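What the sorting line did to our Thursdays

I have worked in returns at Gerna for long enough to remember when the whole department was four tables and a radio. You took a parcel, you opened it, you decided whether the thing inside could be sold again, and you put it in one of the bins behind you. It was dull and I was good at it.

In June the company brought in a system from Pavau. I won't go through the brochure. The short version is that a machine now does the first pass on anything soft or small, and we deal with what it leaves. Management told us it would "free us up." I asked Liliana Fontana, my shift lead, what we were being freed up for, and she said she would find out. She did ask, I'll give her that. The answer came back as a slide.

My main complaint is with the numbers. We used to be measured by the shift, and a bad hour got lost in a good afternoon. Now the screen at the end of the line shows a target of 214 items and a little bar that goes yellow when you drop behind it. The machine gets the easy stuff, the flat boxed things it can read the label on, and we get the knots. A necklace wrapped round a scarf. A soft toy with three other things caught underneath it. Those count as one item each, same as a phone case.

I raised this with Lorne Després, who looks after the system for our site, and he was decent about it. He said the weighting could be changed. That was six weeks ago and it's still one item each.

People also imagine that the machine learned all this by itself, and that bothers me more than the bar does. Somebody has to pick things up, over and over, so there's something to copy. Household stuff, mostly, the kind of clutter that lands on a table and stays there.

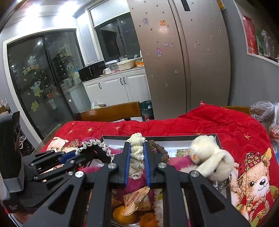 It is hand work, and I'd like to see it paid and talked about as hand work. When our director stood up and thanked "the technology," Kimie Sakai, two places down from me, muttered that the technology had got very good at bending its wrists. I laughed, then I thought about it on the bus home. Whoever does that job all day must have sore thumbs by lunchtime, and I bet they have a bar that goes yellow too.

I'm not against the thing. My shoulder is better than it was last winter, and I don't miss slitting tape for 90 minutes without looking up. Alfie Mellor, who started in spring and never knew the old tables, thinks I'm being sentimental – he likes the line, and he's fast on it. Fine. But he has never had to learn how to tell a worn sweater from a new one by feel, and I'm not sure anyone is going to teach him now. There isn't a slot for it on the schedule.

What did go was Thursday. That used to be the slow day, when we worked through the odd boxes together and argued over what was fit to sell. Now the line runs at the same speed all week, so the odd boxes go to a cage by the loading door and wait. I counted 6 pallets in there before I left yesterday. Liliana says there's a plan for the cage. I've asked to see it in writing.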